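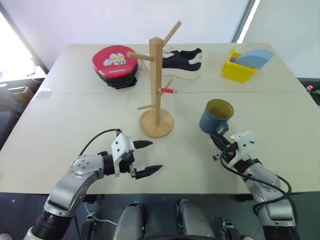

Clutar clothing and kit word list

Version of January 10, 2018. Maintained by Catarina Serrano.

Clutar is a list of 2000 everyday English words for clothes, shoes and sports kit, each with its Spanish equivalent. It was put together from lost property notices and shop leaflets collected in Buenaventura.

Files

words.csv - the full list, one entry per line
variants.csv - 300 spelling variants, mostly British and American pairs
notes.txt - comments on 40 entries we could not agree on

Columns in words.csv

id, english, spanish, group, source

The group column takes one of four values: clothes, shoes, sport, other. Bags are under other. Source is either notice or leaflet.

Known problems

"Trainer" appears twice, once for the shoe and once for the person. The second should be removed. Plurals are not handled the same way throughout - leaflets tend to give them, notices do not. Accents were lost in 101 Spanish entries and have been put back by hand, so please report any that look wrong.

Encoding is UTF-8. Older copies named Flilico use semicolons and will not load with the same settings.

Next update planned for March.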